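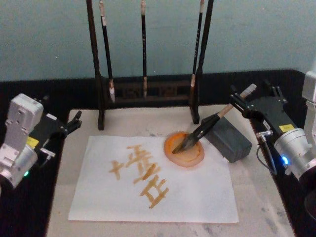 Heltetti Adds Rozīte Practice Paper to Its Brush Writing Range

CEVADARI — Heltetti will begin shipping Rozīte, an uncoated practice paper for brush and ink, in June. The paper is made at the company's Cevadari mill and replaces the Flidlow student sheet, which goes out of production when current stock is sold.

Rozīte has a basis weight of 43 grams per square meter. It is lightly sized on one side only. The sized face is smooth and holds a sharp edge on small characters. The reverse is left unsized and takes up ink faster, for users who want to practice with a wetter brush. A printed mark in the lower right corner of each sheet shows which face is sized.

The earlier Flidlow sheet was sized on both faces. Teachers who took part in a trial reported that students trained on it had difficulty moving to softer papers, where a slow stroke spreads.

"The old sheet forgave too much," said Ona Rätsep, product manager for papers at Heltetti. "A student could rest the brush in one place and see very little change. On the unsized face of Rozīte the stroke widens, and the student has to correct the speed."

Sheets are supplied flat in packs of 60. A roll version 15 meters long will follow for classroom use. Both formats are cut with the grain running the long way. The roll is wound with the sized face outward and comes with a plain card core.

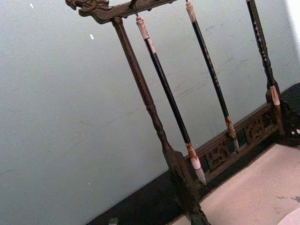
Storage conditions affect how any lightly sized paper behaves, and Heltetti has revised the leaflet packed with each order. Paper should be kept flat in its wrapper, away from outside walls and heating vents, and opened in the room where it will be used. The leaflet now also covers brushes. It recommends rinsing them in cool water after each session, shaping the hair by hand, and hanging them from a crossbar with the tips pointing down, so that water drains away from the base of the hair. Brushes stored damp can carry water to the next sheet and cause pale rings around the first strokes.

Rozīte was developed over 2 production seasons. Most of the work went into the sizing bath, which had to run at a lower strength without leaving streaks across the web.

"At low strength, small changes in temperature show up on the sheet," said Sevim Ateş, who leads production at the Cevadari mill. "We moved the bath closer to the dryer and slowed the line. Output per shift is lower — we accepted that." 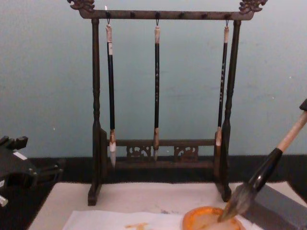
Brush rack in dark wood with carved dragon-head finials.

Sample packs are available to schools and retailers on written request. Open orders for Flidlow will be filled as placed. Customers who prefer to change an open order to Rozīte should contact the Cevadari sales office before it leaves the warehouse.

About Heltetti
Heltetti makes uncoated papers for writing, printmaking and bookbinding. Its mill and sales office are in Cevadari.

Media contact: Ona Rätsep, Heltetti, Cevadari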